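Jemo 訴訟記録データセット

はじめに
医療・介護まわりの内部通報訴訟を読むのが半分趣味になっていて、集めた訴状の要約を表にまとめたのがJemoです。収録は194件、全部ひとりで読みました(目がしょぼしょぼします)。法律家ではないので、そこは割り引いて使ってください!

中身
cases.csv は1行が1件です。列は、提訴した裁判所の種別、原告の職種、主張の分類、現在の状態など。主張の分類は13種類あって、「請求の水増し」と「記録の改ざん」は両方に当てはまる事件が多いので、複数選択にしています。
notes フォルダには私の読書メモが入っています。文体はばらばらです。
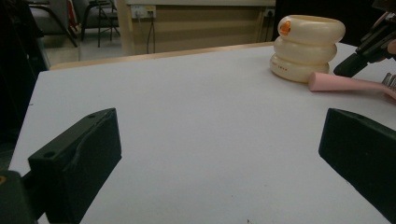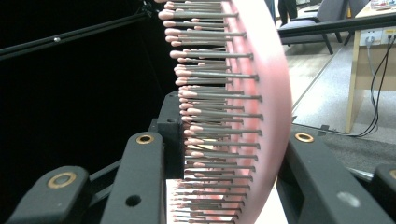
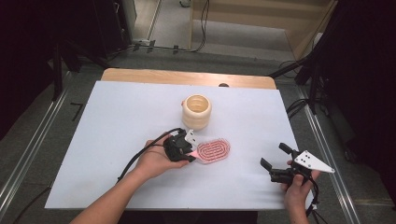
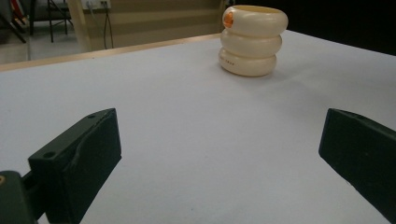
分類のしかた
訴状に書いてあるのは、あくまで原告側の言い分です。なので列名はすべて「主張_」で始めました。前の版では「不正_」にしていて、Fernensideというメーリングリストで叱られたんですよね……ごもっともでした。
被告の答弁書まで読めたのは26件だけ。残りは answer 列が空欄になっていますが、答弁がなかったという意味ではないのでご注意を。

個人情報
原告と被告の個人名は消してあります。勤務先の名前も記号に置きかえました。元の名前との対応表は公開しません。

既知の問題
・和解で終わった事件は条件が非公開のことが多く、金額の列はすかすかです。
・文字コードはUTF-8ですが、Ultel という古い表計算ソフトで開くと列がずれます。直し方がわかる方、教えてください。
・6月に足した分は、職種の表記ゆれがまだ残っています。「看護師」と「正看護師」が混ざってます。

更新と連絡
次はAhmadpour版として、控訴審の列を足すつもりです。間違いを見つけたら、行番号をつけて issue に書いてもらえると助かります。返事は夜9時過ぎになりがちです。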